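# Notebook, Stesard reading room - October, coding of the campaign contact records

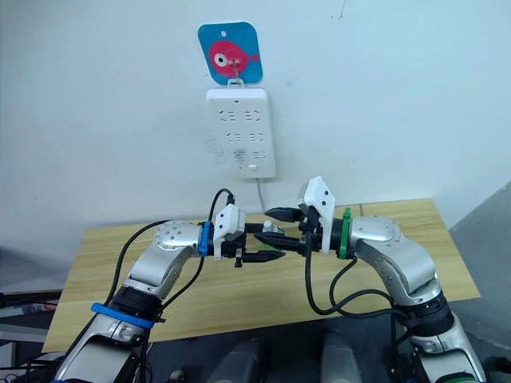
## 08:40 - where I stopped last time

The set has 1,533 entries. All of them come from the Celtska archive and concern the mayoral campaign in Nokumach: call logs, calendar pages, some letters, and the notes which the campaign office kept for itself. My task is still the same, to mark every entry where a person from outside offered material against the other candidate, and what the campaign did with the offer.

I began again from the entries marked "unclear". Last time I used this mark too easily. When I was tired I put there everything where the name was missing, and this is wrong, a missing name is one thing and an unclear offer is another. So the code U is now only for the offer. For the name I made a new column, N, with yes / no / false name suspected.

Zübeyde Oral, if you read this before me: please do not sort the sheet by column N yet, it is filled only to entry 100.

## 09:30 - the Hollmann letters

Hollmann is the consulting firm which worked for the campaign during the summer. In the index their letters are one item, but in the folder they are 47 separate sheets, and not all have a date. I decided to code each sheet as its own entry and to keep the old item number in front, with a stroke and the new number after. The total in the sheet will not agree with the total of the archive any more. I wrote this in the readme also.

Most of them are boring. Invoices, room bookings, a long quarrel over the price of posters. But in two sheets a writer from Hollmann speaks of "our friend with the tax papers" and asks if the candidate wishes to meet him. The answer is not in the folder. In the calendar for the same week there is a lunch with no name, only a line drawn through the hour.

I want to be careful here. A lunch without a name is a lunch without a name. I coded the two sheets as OFFER, and the response as NOT FOUND. I did not link the calendar page to them, only put a comment.

## 11:15 - what we call "damaging"

We had a discussion on this yesterday and I write the result so that we do not have it a third time.

- Material is "damaging" if the person who offers it says so, or if the receiver treats it so. Our own opinion of it does not count.
- If money is asked, the sum goes in column K exactly as it is written, in the currency of the letter. Do not convert.
- If the material itself is in the file, we do not judge whether it is true. There is a separate box for later.
- Rumours told by campaign staff to each other are not offers. They get code R.

The hard case is the journalist who calls and says "I have heard something, can you confirm". Zübeyde thinks this is an offer in disguise, at least sometimes. I think it is a question. For now it gets code Q, and we look at all Q entries together when the set is finished.

## 13:50 - test of the double coding

We both coded entries 1 to 100 without speaking to each other, then compared. The differences are mostly in three places:

1. Thank-you notes. I left them out, Zübeyde coded them as a response. She is right, a thank-you can be a response, and I went back and corrected mine.
2. Offers of help in general ("I know many people in this town"). She coded OFFER, I coded nothing. We agreed on nothing, unless there is a word on the opponent in the same letter.
3. Handwriting. In entry 62 I read "bring" and she reads "burn". With a lens I am still not sure. We ask the archive for a better scan and leave the field empty until it comes.

I had also a stupid mistake: in the date column my spreadsheet changed day and month on all rows I pasted from the old file. Repaired by hand. Please paste as plain text only.

## 16:20 - letter from the archive

Celtska wrote that the former campaign manager has asked for his private calendar to be closed again. It is still open for us under the old agreement, but we may not quote from it until they decide. Paraphrase is allowed - I asked twice, and have it in writing. The mail is saved in the correspondence folder.

This touches the lunch page. It stays in the comment field and it does not go in the draft.

## To do

- fill column N after entry 100
- ask for new scan of entry 62
- readme: explain the stroke numbers with one case shown in full
- find out if "our friend" appears in the call logs under a different name (try the spelling with one s and with two)
- send Zübeyde the list of Q entries, also those I am not happy with
- return the second Hollmann folder before the desk closes at 17:00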